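**Glossy cabinet top in a furnished rental: what can I use that won't make it worse?**

Posted by petek_upstairs

I'm renting a furnished one-bedroom through May and the landlord's inventory lists one dark cabinet as "Ovley, excellent condition, 495." I have never owned a piece of furniture worth 495 of anything, so naturally this is the one I set my drinks on.

The top is a grayish brown with a bit of a shine. There's now a dull patch where I wiped up something sticky with kitchen spray. It disappears if you look straight down and comes right back when the lamp is on, which is exactly when the landlord likes to drop by. My deposit is 2,000 and I'd like to see it again.

My mother says mayonnaise. My neighbor says car wax. The store in town sells a thing called Potis Cabinet Cream for 12, and the label promises to "feed" the surface. I wasn't aware it was hungry. Should I try any of these, or leave it alone and buy a large plant?

**Lajos Pálfi**

Leave the mayonnaise in the fridge. It's an old trick for white rings on certain finishes, and what you have sounds like residue from the spray.

First find out what you're dealing with. Look underneath the edge or inside a door for a spot where the finish stops. If it's lacquer or varnish, go gently. If it's a factory coating over board, you can't feed it anything, whatever the label says.

Then put one drop of dish soap in a bowl of lukewarm water, wring a soft cloth until it's nearly dry, and wipe the whole top, edge to edge. If you only do the patch you'll end up with a clean patch, and you'll be back here on Monday asking about that. Wipe again with plain water, dry it right away, and look at it under the lamp. Residue often takes 2 passes.

If it's still dull after that, the spray may have etched the finish. Stop there and tell the landlord. I refinish tables for a living and the expensive ones all start with a tenant who kept going.

No car wax, please. Some kinds have a mild abrasive in them, and silicone makes any later refinishing miserable.

**sernarlow_dan**

get a tablecloth

**petek_upstairs**

Two passes with the soap and the patch is mostly gone. I had to hunt for it with the lamp. Potis remains on the shelf at the store, unfed. Still thinking about the tablecloth.

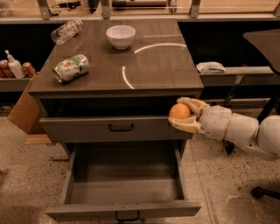 *Cabinet top with a can, a water bottle and a small white bowl on it.*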